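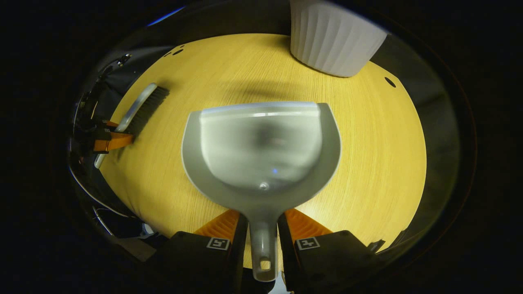
Dustpan and round table, Dellcombe Hall

DELLCOMBE HALL USERS' GROUP
Minutes of the January meeting
Meeting opened 7.05 pm

Present: Darlene Gagnon (chair), Ernő Gál (minutes), and representatives of the choir, the playgroup, the Stelley Road gardeners and the Tuesday-free bridge club.
Apologies: Illés Dance School.

1. Minutes of the previous meeting
Accepted with one correction. Under item 4, "heater" should read "water heater".

2. Matters arising
The side gate has been rehung. It still drags when the ground is soft and the gardeners will shave the bottom edge.
The lost property box was emptied after the December notice. Two umbrellas were claimed. The rest went to the op shop.

3. Money
Opening balance $802. Hire fees received $274. Paid out $498, being the Boritar invoice for the new kitchen tap and the labour to fit it. Closing balance $578.
Darlene asked that groups put their name on bank transfers. One payment in December came through with no name and took three phone calls to trace.

4. Hire fees
The bridge club asked whether the fee could be held for another year. The choir was in favour of a small rise if the money went to the piano. Discussion went on for some time. Agreed to leave the fee where it is until the power bill for winter is known, then look at it again.

5. Piano
The tuner has quoted $200 for tuning and two sticking keys. The choir will pay half. Agreed.
The playgroup was asked to keep the lid down during sessions and has no objection.

6. Cleaning after use
The roster was gone through. The hall is to be swept at the end of each booking, kitchen included, and tables wiped before they are put back. The bridge club said crumbs had been left on the floor twice before their afternoon. The playgroup will allow ten more minutes for packing up.
Bin night has changed and the new sheet is on the fridge.

7. Storage cupboard
The dance school has written asking for a second shelf. The gardeners are willing to give up theirs over winter but want it back by September. Ernő to write to the dance school with this offer.

8. Other business
The outside light over the ramp stays on all day. Darlene to ask the council who looks after the timer.
The gardeners have spare rhubarb crowns for anyone who wants them.

Actions
Darlene: council, ramp light.
Ernő: letter to dance school; book piano tuner.
Gardeners: side gate.

Meeting closed 8.20 pm. Next meeting in March, same time.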